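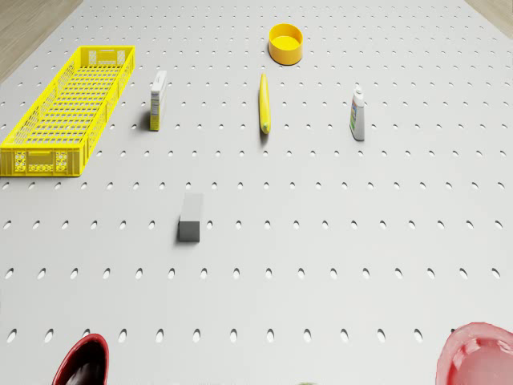

Acupressure is the application of steady finger, thumb or elbow pressure to fixed points on the body, with no needles. The points are located by proportion. The unit is the cun, taken as the width of the client's own thumb at the knuckle, so the distance between two points differs from one person to the next. It is not a grid of evenly spaced holes like the gray tabletop with the yellow crate on it, where the next opening can be found by measuring once. Each point is found by hand, every time.

## Sessions at Vomberg

**How long is a session?**
A first session is 90 minutes, including intake. Follow-up sessions are shorter and are set by the practitioner.

**Do I undress?**
No. Wear loose clothing. Shoes, belts and watches come off. Work on the forearms and lower legs is done on bare skin where the clothing allows.

**How much pressure is used?**
Pressure is raised slowly, held for several breaths and released slowly. A dull ache is expected at some points. Sharp pain is not, and you should say so at once.

**Which points are used?**
The Makori short sequence uses 11 points and is the default for new clients. The full sequence uses 19 and adds points on the back and the outer leg. Dardo Sosa teaches both versions, and the order of points does not change between practitioners.

**Is acupressure a medical treatment?**
No. It is offered here for relaxation. It does not replace diagnosis, medication or care from a physician, and practitioners do not advise on any of these.

**Who should not book?**
Do not book with a fever, a recent fracture, a blood clot or an open wound in the area to be worked. If you are pregnant or take blood thinners, ask your physician first and tell us when booking – certain points are left out.

**Can I eat beforehand?**
A light meal is fine. Avoid a heavy meal or alcohol on the same day.

## Training

**What does the practitioner course require?**
The course is 800 hours, split between classroom work, supervised practice and home study. Hildegard Görtz handles admissions. No earlier bodywork training is needed.

**When does the next group start?**
In November. Classes meet on Thursday evenings, with supervised practice arranged separately.

**Can hours from another school be transferred?**
Sometimes. Send the syllabus and a signed record of hours to Lộc Trịnh. Home study from other schools is not counted.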